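Prandulwood Shared Housing, Trerport
Progress report to the Courtois Fund
Jun 28, 2025
Prepared by Kristof Visser

You asked whether the new water meters are cutting bills. My short answer is that I don't know yet, and I would be careful with anyone who says they do. The supplier's dashboard shows a drop at both houses. It also showed a drop in the week before the meters were switched on. 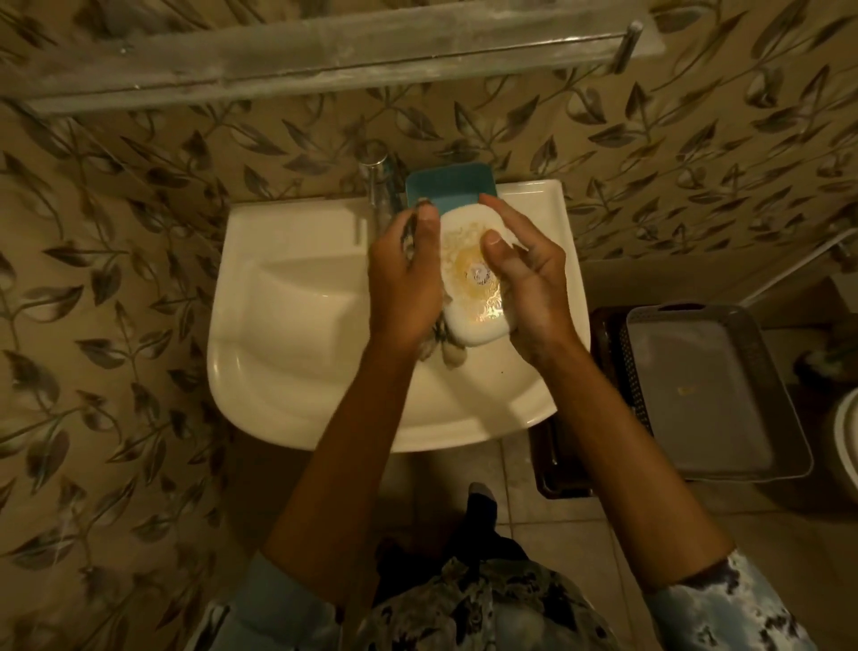 Billing is the part I trust least. Nunurano sends one combined statement for the two houses, and the split between them is an estimate. Dinesh Devadiga has asked twice for the raw readings and has received a brochure. The savings forecast in our original bid leaned heavily on short everyday jobs at the sink, like lathering up with a bar of soap over the basin, and I now think that was wishful. Toilets and one bad boiler valve probably matter far more. The valve was replaced at our own cost.

Of the 16 residents, five came to the first house meeting on bills. Those who came were polite and doubted the whole thing. Two said they would sooner have the hallway heating fixed, and I had no good reply.

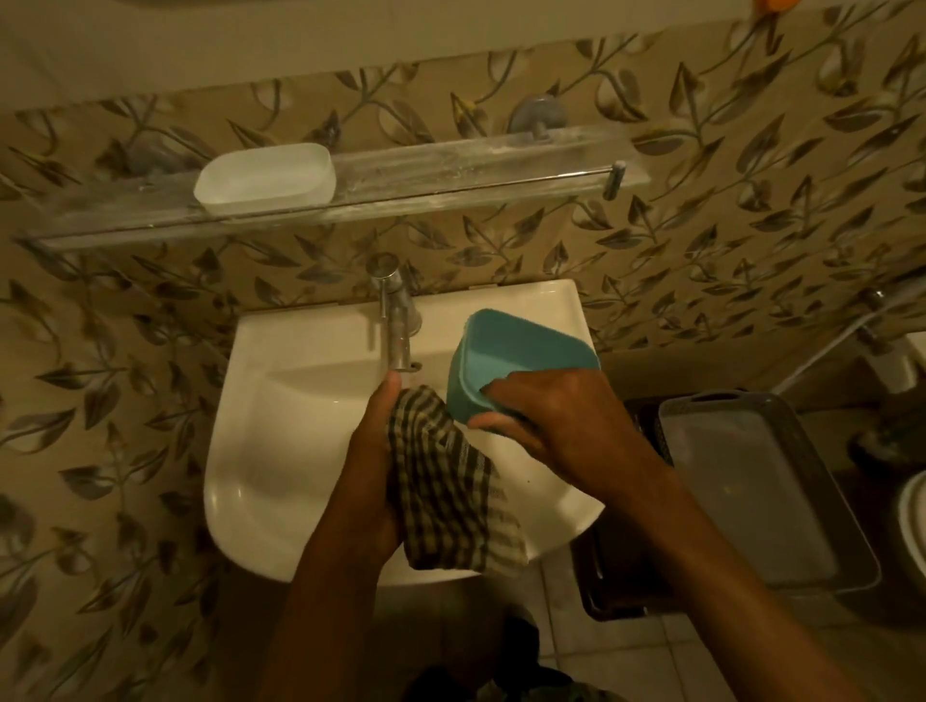 The hallway heating is outside this grant, but it comes up every time we mention water, so I am raising it again. Spending is on budget - mainly for want of invoices from Nunurano. I expect those to land together in the fall.

We ask to move the final review to November, so that it rests on actual readings. If the readings still haven't come by then, I would advise against paying for the second phase.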